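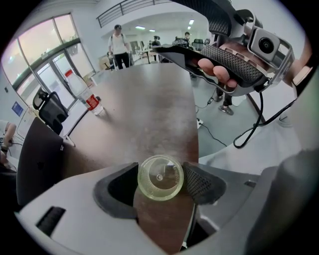
brise-lame
Membre régulier
Posté le 2009-11-06

Sujet : Traversée Rundton – Matubbar en juin, avec ou sans voiture ?

Bonjour à tous,

Nous préparons un séjour sur Matubbar pour juin prochain, deux adultes, une semaine sur place et peut-être quelques jours de plus si le budget suit. Le logement est presque choisi, ce serait un petit meublé à Janard, de l'autre côté de l'île par rapport au débarcadère.

Ma question porte sur la voiture. J'ai demandé un tarif à la compagnie Setora pour l'aller-retour depuis Rundton avec un break et deux passagers : 381 euros. Sans la voiture, on tombe à une somme beaucoup plus raisonnable, mais il faut alors laisser le véhicule au parking du port et se débrouiller sur l'île avec le car.

J'ai lu un peu tout sur ce car. Certains disent qu'il passe bien, d'autres qu'il faut l'attendre une demi-journée. Nous aimons marcher, nous n'avons pas l'intention de faire le tour de l'île tous les jours, mais il y a quand même les courses et les bagages. Nous voudrions aussi faire une sortie en mer d'une journée, et les départs sont au débarcadère, tôt le matin.

Qu'est-ce que vous feriez ?

Merci d'avance.

pontlevis
Habitué

Bonjour,

Sans voiture, sans hésiter. Nous y sommes allés en juin également et la voiture n'aurait servi à rien. La route principale longe la côte et s'arrête après Janard. Le reste, ce sont des chemins où on ne passe qu'à pied ou à vélo.

Pour 381 euros vous payez la location de vélos sur tout le séjour, le taxi à l'arrivée et au départ, et il vous reste de quoi manger au restaurant du port.

Le parking de Rundton est gardé. Il faut réserver la place en même temps que la traversée, à l'arrivée il est souvent complet.

kerosene44
Membre

Je ne suis pas d'accord avec pontlevis. Tout dépend du logement. Si vous êtes dans le bas de Janard, près de la petite plage, d'accord, vous avez l'épicerie à côté. Si vous êtes dans le haut, la montée avec les sacs est longue et le vélo ne vous aidera pas beaucoup, sauf si vous êtes entraînés.

L'autre problème est la pluie. En juin il peut pleuvoir plusieurs jours de suite sur Matubbar, et quand il pleut il y a du vent. Nous avons été bien contents d'avoir la voiture pour aller au marché couvert et au musée de la pêche.

Et puis le taxi, il faut le trouver. Il n'y en a pas au débarcadère si on n'a pas appelé la veille.

brise-lame
Membre régulier

Merci à vous deux. Le meublé est dans le haut, justement. La propriétaire parle d'un quart d'heure à pied jusqu'à l'épicerie. Je ne sais pas si elle compte la descente ou la montée.

pontlevis
Habitué

Elle compte la descente.

Cela dit l'épicerie livre. Il suffit de passer la commande le matin et ils montent dans l'après-midi avec la camionnette. C'était gratuit pour nous à partir d'un certain montant, je ne me souviens plus lequel. À vérifier, les choses ont pu changer.

tramontane_b
Nouveau membre

Bonjour, je me permets d'intervenir, j'ai habité l'île plusieurs années.

Pour le car : il y a deux horaires, celui de la période scolaire et celui de l'été. En juin, c'est encore l'horaire scolaire. Cela veut dire un passage le matin, un le midi et un en fin d'après-midi, et rien ou presque le week-end. L'horaire affiché au débarcadère est souvent celui de l'été, même en dehors de la saison. Demandez la feuille au guichet de Setora, ils l'ont.

Pour la sortie en mer, si elle part tôt, le car du matin arrive trop tard. C'est le point à régler avant tout le reste. Les gens de Janard qui travaillent au port prennent leur voiture.

Matubbar compte environ 3 000 habitants à l'année, il ne faut pas s'attendre aux services d'une île touristique. C'est ce qui fait qu'on y est tranquille, mais il faut s'organiser.

kerosene44
Membre

Voilà. Sans voiture, pas de sortie en mer, ou alors à pied dans le noir.

pontlevis
Habitué

En juin il ne fait pas nuit à cette heure-là. Nous l'avons fait à vélo, par la route de la côte. C'est plat presque tout du long. Il y a une seule côte, à la sortie de Janard, et le matin on la prend dans le bon sens.

Au retour on est fatigué, je le reconnais.

la_sterne
Membre confirmé

Bonjour,

Il y a une solution que personne n'a citée : louer une voiture sur place, seulement pour les jours où on en a besoin. Le garage du port en loue. Ce sont de petites voitures pas toutes jeunes, mais pour aller d'un bout à l'autre de l'île cela suffit. Nous en avions pris une pour 2 jours, le jour de la sortie en mer et le lendemain pour aller au phare.

Il faut réserver par téléphone, ils ne répondent pas aux courriels. Ils demandent un chèque de caution. Pensez à emporter votre chéquier, la carte n'était pas acceptée.

Pour la sortie en mer elle-même, prenez le petit bateau et pas la grande vedette. La vedette fait le tour complet mais elle ne s'arrête pas. Le petit bateau s'arrête aux îlots, on descend à terre quand la mer le permet, et le patron parle des oiseaux et des anciennes pêcheries. On a le temps de regarder.

brise-lame
Membre régulier

Merci la_sterne, je n'avais pas pensé à la location sur place. Savez-vous si on peut prendre la voiture la veille au soir ? Sinon on retombe sur le même problème pour rejoindre le port le matin.

la_sterne
Membre confirmé

Oui, nous l'avions prise la veille en fin d'après-midi, en descendant du car. Le garage ferme assez tôt, il faut prendre le car du midi pour être sûr — celui de la fin d'après-midi arrive juste à la fermeture.
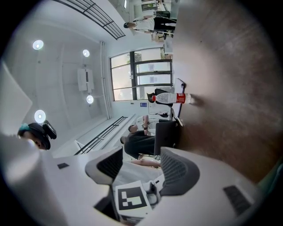

Grande table en bois, plafond blanc.

goudron
Membre

Je vais donner un avis différent sur le petit bateau. Si l'un de vous deux a le mal de mer, prenez la vedette. Le petit bateau roule beaucoup dès qu'il y a de la houle d'ouest, et une fois parti on ne revient pas avant la fin. Ma femme n'a rien vu des îlots, elle a passé la journée assise à l'arrière.

La vedette est plus stable et il y a un pont couvert. On voit moins bien les oiseaux, mais on voit quelque chose.

Autre chose, les annulations. Le petit bateau annule facilement et le report se fait selon les places. Nous avons été reportés une première fois, puis une deuxième. Il ne faut donc pas prévoir la sortie le dernier jour. Mettez-la au début du séjour pour garder de la marge.

la_sterne
Membre confirmé

D'accord avec goudron pour la date. Pas d'accord pour la vedette. Ce n'est pas la même sortie. À bord de la vedette on entend une bande enregistrée, et le haut-parleur couvre tout le reste.

Pour le mal de mer, il existe des comprimés. À prendre avant de monter à bord, après c'est trop tard.

goudron
Membre

Elle en avait pris.

tramontane_b
Nouveau membre

Une précision sur les îlots. En juin les oiseaux nichent et le débarquement est interdit sur une partie d'entre eux. Le petit bateau s'approche, il ralentit, mais on ne descend que sur le plus grand, celui où il y a les ruines de la pêcherie. Si vous tenez à marcher sur les autres il faut venir plus tard dans la saison.

Je le signale parce que des gens sont déçus chaque année et le reprochent au patron, qui n'y est pour rien.

Pour les horaires Setora, regardez aussi les marées. À Rundton le bateau ne peut pas accoster à toutes les heures, et les départs changent d'un jour à l'autre. On ne peut pas se fier à l'heure de l'aller pour deviner celle du retour.

brise-lame
Membre régulier

C'est noté pour les marées. Sur mon devis l'aller est à la mi-journée et le retour très tôt. Si nous n'avons pas de voiture, comment fait-on pour être au débarcadère à cette heure-là depuis Janard avec les valises ?

kerosene44
Membre

On ne fait pas. C'est ce que j'essaie d'expliquer depuis le début.

pontlevis
Habitué

On réserve le taxi, ou on demande à la propriétaire. Beaucoup de loueurs emmènent leurs locataires au bateau si on le leur demande poliment, la nôtre l'a fait. Ou bien on change l'heure du retour, il y a en général une autre rotation dans la journée et Setora ne facture pas la modification pour les passagers à pied. Pour les voitures si, il me semble.

kerosene44
Membre

Pour les voitures il y a des frais, oui. Mais quand on a sa voiture on n'a pas besoin de modifier.

moussaillon_b
Nouveau membre

Bonjour, est-ce que quelqu'un sait si les chiens sont acceptés sur le bateau de Setora ? Je n'ai pas trouvé sur leur site.

tramontane_b
Nouveau membre

Acceptés, en laisse, sur le pont extérieur. Ou dans la voiture pendant la traversée si vous en avez une. Sur le petit bateau des îlots ils sont refusés, toujours à cause des oiseaux. Il vaudrait mieux ouvrir un autre sujet, d'autres chercheront la même chose.

moussaillon_b
Nouveau membre

Merci, je vais le faire.

brise-lame
Membre régulier

J'ai eu la propriétaire au téléphone. Elle peut nous emmener au débarcadère le matin du départ, et venir nous chercher à l'arrivée si ce n'est pas pendant ses heures de travail. Elle confirme que l'épicerie livre toujours, mais plus tous les jours.

Nous partons donc sur la solution sans voiture, avec location au garage du port pour la sortie en mer. Je vais la prendre pour 3 jours, cela laisse une marge en cas de report, et nous en profiterons pour faire le marché et le phare. Même avec cela nous restons en dessous du prix de la traversée avec le break.

Pour le bateau nous n'avons pas encore décidé. Je n'ai pas le mal de mer, mon mari ne sait pas — il n'est jamais monté que sur de gros ferries.

Il reste la question du parking à Rundton. Le site de Setora propose deux tarifs, couvert et découvert. Est-ce que le couvert vaut la différence ?

goudron
Membre

Prenez le couvert si vous tenez à la peinture. Le découvert donne sur la digue, et quand il y a du vent les voitures reçoivent des embruns. La nôtre était blanche de sel au retour.

pontlevis
Habitué

Découvert pour nous, et un passage au lavage à la sortie de Rundton. Il y a une station juste après le rond-point.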